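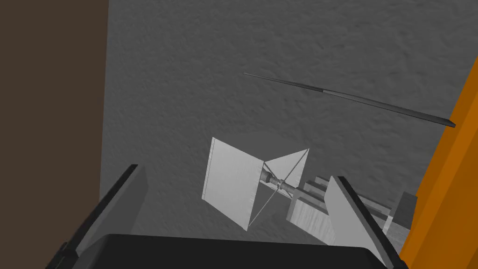
Glykeria Balaskas runs the robotics side of Lelthorpe, a contract assembly shop that also does small handling jobs for other manufacturers. In September her team started a trial of Vurkivlow, a simulation package from Koltton that lets a gripper practice on computer-made clutter before anyone puts a real part in front of it. She agreed to talk about how the trial has gone. Angus Maihi, who looks after the package at Koltton, joined the call for the second half.

Balaskas said she was not looking for simulation software when the offer came. Her team had been losing time on one problem: a gripper that handled familiar parts well and did badly when anything unusual was mixed in with them.

"We had it working on brackets and housings," she said. "Then a customer sends a bin with a bit of frame in it, or a rod, or something with fins, and the arm goes to a place that makes no sense. You can tune for that part, and then the next one comes along. I wanted to see failures earlier, and I wanted to see them at my desk."

Vurkivlow builds its practice sets from a library of shapes. Some are plain blocks and steps. Others are awkward on purpose, with thin struts, flat panels at an angle and narrow shafts. The user picks a gripper model, sets where the camera sits, and asks for a number of arrangements. Lelthorpe asked for 176 to begin with, all using a two-finger gripper and a viewpoint close behind the fingertips.

She chose that viewpoint because it matches the camera position on her own cell. "If I train from overhead and then work from the wrist, I've made a second problem for myself," she said. "From the wrist you get the fingers in your view all the time. Parts go behind a finger. You see half of a block and you have to decide what the other half is doing. I wanted the software to have to deal with that too."

Setup took three days, which was longer than she had planned. Most of that went into the gripper model. Koltton supplies a generic one with plain flat fingers, and Lelthorpe's fingers are shorter and have a rubber face. Balaskas changed the finger length in the settings without trouble. The contact settings were harder.

"There's a page of numbers for friction and stiffness, and the manual gives you the range and not much else," she said. "I guessed, ran it, watched the parts shoot out sideways, and guessed again. That was most of day two. I'd like a starting value for rubber on painted metal. Everybody uses rubber on painted metal."

Once it was running, she found the results useful, though not in the way she had expected. She had hoped mainly for a better success rate. What she got first was a clear picture of where her grasp planner was weak. Thin parts lying flat on a surface were the worst. The planner would often choose a grasp across the middle of a rod and bring the fingers down too high to close on it.

"It was treating the rod as if it had some height to it," she said. "On the real cell I'd put those misses down to the table being out of level. I checked the table twice last spring. It was the planner."

The second weak area was open structures, where panels are joined to a hub or an axle and held by struts. The planner liked the big flat faces. In simulation a grasp on one of those faces could look fine at the moment of contact and then turn the whole thing over as the arm lifted. Balaskas said her team now gives those parts a lower speed and has the planner look for a grasp nearer the center of mass.

I asked how far she trusts the simulated results. She said she trusts them for sorting problems and not for quoting numbers to a customer.

"If it fails nine times in simulation, I believe there's something wrong. If it works nine times, I go and try it on the cell. I've never sent out a figure that came only from the software and I'm not going to."

Her team did run a direct comparison. They picked 74 of the arrangements, built rough copies from scrap and spare parts, and ran the same grasps on the cell. Agreement was good for blocks and other solid shapes. It was poor for anything light. Parts with large flat panels moved more on the real table than they did on the screen, and a few slid away when a finger brushed them.

Maihi, who had joined by then, did not dispute that. "Light parts are where we get the most mail," he said. "The default mass comes from the volume and one material density. If your part is hollow, or it's sheet, the default will be too heavy and it'll sit there very politely while you push on it. You can type in the real mass. A lot of people don't find that field."

Balaskas said she had not found that field.

"It's under the object tab, and then advanced," Maihi said. "We're moving it."

He said the next release will also change how surfaces look. At present the package gives most objects simple colors and a light grain or mottling, and the user can swap in other finishes one at a time. Customers who train a vision model on the images have asked for more variety without the clicking. Balaskas said that mattered less to her, as her planner works mainly from depth, but that her colleague on the vision side had already complained about it.

They disagreed about price. Vurkivlow is licensed by the seat, and Lelthorpe needs three. Balaskas thinks two of those are there only so that people can open a result and look at it. "I don't need a full seat for somebody to view a failed grasp," she said. "I'd pay for one seat and a viewer." Maihi said a viewer had been discussed and that he could not give a date for it.

She also wants better export. The grasp records come out in a format that her cell controller does not read, so one of her engineers wrote a converter. It works, but it has to be checked each time Koltton issues an update. Rengifo, the package Lelthorpe tried before this one, wrote files the controller could use directly. It was slower to run, though, and had no way to place the camera at the wrist - she dropped it after the first month.

Asked who she would recommend Vurkivlow to, Balaskas said a shop with mixed parts and at least one person who is comfortable editing settings files. A line that runs the same part all year would not get much from it, in her view.

"And put your own gripper in before you do anything else," she said. "Our first runs were with the stock fingers, and I ended up throwing those results away."

Lelthorpe has kept the license. The next job is a set of arrangements with parts standing close against walls and uprights, where the fingers have little room to open. Balaskas has asked Maihi for help with the contact settings before she starts, and he has promised her a table of values for rubber.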